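第四章 给桌面和柜面上保养油

恭喜,走到这一章,最磨人的打磨和除尘就算过去了!上油是整个翻新过程里最让人上瘾的一步,木纹会一点一点清楚起来,手感也跟着变。本章讲的是 Fastitz 双组分硬化油在室内家具上的用法,适用于餐桌、书桌、边柜和搁板。地板和户外家具请看第六章,那边的用量和等待时间都不一样。

4.1 开工前要备齐的东西

Fastitz 硬化油 A 组分和 B 组分各一罐
搅拌棒,木的、塑料的都行
带刻度的混合杯
白色百洁垫(不要用绿色的,太粗,会留下划痕)
不掉毛的棉布,多备几块,宁多勿少
丁腈手套
一只装满清水、带盖子的金属桶,用来泡废布

关于棉布多说一句:旧T恤洗干净剪开就很好用,印花的部分剪掉,缝线也剪掉。新买的抹布最好先洗一遍再用,不然第一块擦下去全是毛,挑起来真的会发火。

注意:沾过油的布在干燥过程中会自己发热,揉成一团丢在垃圾桶里可能起火。每用完一块就立刻浸到水桶里,盖好盖子,收工后按当地规定处理。这一条请务必照做,不管只擦了多小一块面积。

4.2 检查表面

1. 用手掌(摘掉手套)顺着木纹慢慢摸一遍。手比眼睛灵得多,有毛刺的地方一下就能摸出来。
2. 把灯放低,从侧面照过去,看有没有横向砂痕。有的话回到第三章第 5 步,用最后一道砂纸顺纹补磨。
3. 用吸尘器的软毛刷头吸净表面,边角和榫卯缝隙也要吸到。
4. 拿一块微湿的布擦一遍,等表面彻底晾干再继续。

提示:如果擦湿以后木毛竖起来,摸着发涩,别着急,这很正常。晾干后用最细的那张砂纸轻轻带过两三下,再吸一次灰就好。

4.3 先试一小块

这一步千万别跳!同一罐油,用在橡木和松木上完全是两种颜色,用在老家具上更是难猜。找一块看不见的地方,比如桌板背面或者柜子内侧,按正常步骤上一遍,隔天在白天的自然光下看。

浅色表面尤其要换几个角度看。一张灰白的桌面,灯下和窗边看着可以像两张桌子,一边偏暖,一边发蓝,反光的地方木纹又格外明显。所以比色卡请放在家具平时摆放的位置上比,别拿到阳台去比。 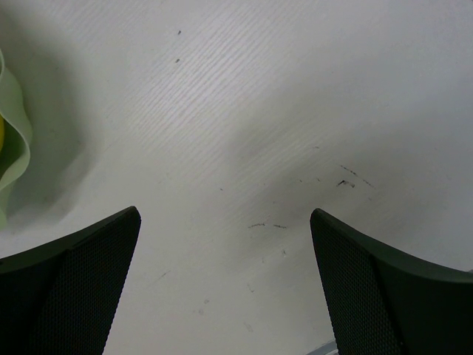 本页最后修改:2020年9月14日 修改人:Beverley Garside

4.4 调油

A 组分和 B 组分混合以后就开始反应,调多了只能扔,所以请少量多次。

1. 把 A 组分摇匀,倒罐之前再用搅拌棒把罐底刮一刮,颜料会沉底。
2. 按混合杯上的刻度先倒 A,再倒 B。两条刻度线之间的比例已经标好,不用自己换算。
3. 慢慢搅,搅到看不见丝状纹路为止。搅太快会打出气泡。
4. 在杯子上写下调油的时间。混合后的油必须在 73 分钟内用完,超过时间即使看着还稀,也不要再往木头上抹。

注意:不要用水或松节水稀释。觉得油太稠,多半是屋里太冷,把没开封的罐子拿到暖和的房间放一晚上就会好很多。

4.5 上油

终于到最好玩的部分了!

1. 倒一小摊油在表面中间,硬币大小就够。
2. 用白色百洁垫打着圈推开,推到整片都湿润,再顺着木纹收一遍。
3. 停几分钟,让木头自己吃油。端面(就是锯断的那一头)吃得特别快,看到发干就补一点。
4. 拿干净棉布把浮油全部擦掉,擦到布上几乎不带油。这时候表面应该摸着只有一点点涩,一点都不粘。
5. 换一块新布,再擦一遍。是的,再擦一遍。

第 4 步和第 5 步是新手最容易偷懒的地方。残留的油不会让保护层变厚,它只会变成一块块黏糊糊的亮斑,几个星期都干不透。我自己第一次做边柜就是这么栽的,后来整个面重磨,白白搭进去一个周末。

大面积的台面请分区做。一次做一块手臂够得着的范围,从离自己远的那边往回退,接缝处趁湿搭过去一点,干了以后就看不出来。

4.6 等待与养护

1. 上油后静置一晚,其间不要盖布,也不要开风扇对着吹。
2. 第二天可以轻拿轻放地使用,先别放热杯子,别用湿抹布。
3. 完全硬化需要七天。这七天里如果洒了水,立刻吸干,不要来回擦。
4. 硬化以后,日常清洁用拧干的布就行,洗洁精要兑得很淡。

提示:花盆、果盆和塑料收纳盒这类东西,头一个月最好垫个软木垫。底部不透气,容易在新油面上闷出一圈印子。

使用频繁的餐桌,建议每年二月前后补一遍油。冬天开暖气,木头最干,这时候补特别吃油,效果看得见。补油不用打磨,擦净晾干后直接从 4.4 开始。

4.7 常见问题

表面摸着粗糙,像细砂纸
木毛没处理好,或者灰落上去了。等完全硬化后,用白色百洁垫干磨几下,再薄薄地擦一层油。

有的地方亮,有的地方哑
亮的地方是浮油没擦净。当天发现,可以倒一点新调的油上去把它化开,马上擦掉。隔了两三天才发现,就只能用细砂纸局部磨平再补。

两天了还粘手
先想想 B 组分有没有加够,再看看屋里是不是又冷又潮。如果是后者,开窗通风、升一点温,多等两天一般就干了。

颜色比试样深
多半是最后一道砂纸比试样时用的粗。砂纸越粗,木头吃进去的颜料越多。试样和正面一定要磨到同一个号数。

表面有白圈
热杯子烫出来的轻微白圈,可以用棉布蘸一点点油反复揉。揉不掉的,照第七章的局部修补来做。

4.8 配件与订购编号

白色百洁垫:524
混合杯:100

以上编号在 Tivier 和 Clutton 两家门店都可以直接报给店员。Ojala 系列的旧款混合杯刻度不同,请不要混用。

下一章:第五章 抽屉滑轨的拆装与上蜡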